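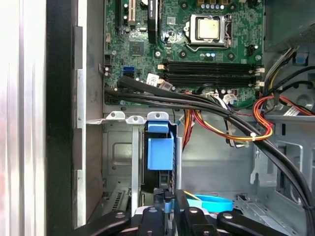
Ticket 872: Arm stops short on the memory insert task
Project: Stestier (student build, spring term)
Opened by: Kedir Alemayehu
Status: open, waiting on a second test night
Priority: medium, but please see the note about the showcase

What we are trying to do

Hi everyone, and thank you in advance for reading all of this, because I know I go on a bit. For anyone who joined after March: our arm, Lencho, has to do three jobs on an open desktop tower. It opens the socket lever and closes it again, it seats one memory module, and it pulls a hard drive out by the blue carrier handle. The drive job is going nicely. The lever job is mostly fine if you are patient with it. The memory job is the one this ticket is about.

We work on the tower with the cooler off and the memory slots empty, and please keep it that way between sessions. The CPU stays in the socket with the metal frame closed over it. I know it is tempting to tidy up and put parts back in, but the start position in the script assumes bare slots, and the arm will happily try to put a module where there already is one.

What goes wrong

The arm picks up the module from the tray, carries it over the board, lines up with the slot and then stops before it makes contact. No error on the first few tries, it just sat there looking thoughtful. After I turned on the longer log I got "force limit reached" at the moment it stops, which made no sense to me because the module was still in the air. It happened on 13 tries out of 40, and it never happened on the drive task in the same evening.

What I tried, in the order I tried it

1. Restarted everything, including the laptop. Same thing.

2. Re-taught the slot position by hand, using the white clips at the slot ends as the reference. I was really hopeful about this one! It lined up better afterward but still stopped short.

3. Ran the motion with no module in the fingers. It went all the way down every time, so I figured the weight setting was off.

4. Weighed the module on the kitchen scale and typed in the right number. A little better, or I was imagining it. Please don't put this one in the report as a fix.

5. Looked at the cables, finally. There is a thick black bundle that runs across the board right below the memory slots, with the orange, yellow and red power wires woven through it. When the arm comes in from the drive cage side, it has to pass over that bundle, and I think the lower part of the gripper is brushing it on the way. I pressed the bundle down with a ruler and ran it again, and got a clean run. Then I let go and got a stop on the next one.

So my best guess is cable contact, and the force reading is real after all. I owe the sensor an apology.

6. Raised the approach by 2 centimeters in the script. This cleared the bundle as far as I could tell from the side, but now the last part of the move is longer and the module drifts a little before it reaches the slot. I left this change on the branch called gunia-high so nobody is surprised by it. Main is untouched.

Reply from Linura bench team, 6:40 pm

Thanks Kedir, this is a lovely write-up. We read it over pizza. Our first thought is to tie the bundle down lower instead of changing the path, since there's one small zip tie on those power wires and it isn't doing much for the black ones. Two or three more ties and some patience. Only please don't pull hard on anything plugged into the board, and leave the light blue flat cable on the floor of the case alone, as we had a bad evening with that one last term.

Also, could you try coming in from the power supply side? It's tighter, so maybe at quarter speed with somebody's hand on the stop button.

Reply from Kedir, 8:15 pm

Good ideas both, thank you. I'll do the ties first, then the other approach, and I won't change both on the same night or we'll never know which one helped. (I've done that to myself before.)

Still needed before this can be closed:

- more black zip ties, the small ones
- a full set of 40 runs on main with the bundle tied down
- the same set on gunia-high, only if main still stops
- somebody to sit with me on the stop button for the power supply side test

About the showcase: if the memory task isn't steady by then, I would rather show the drive task alone and show it well. Lencho is good at that one, and the blue handle is easy for people to see from the back row. I'm at the bench most evenings after dinner, so come by if you want to watch it run.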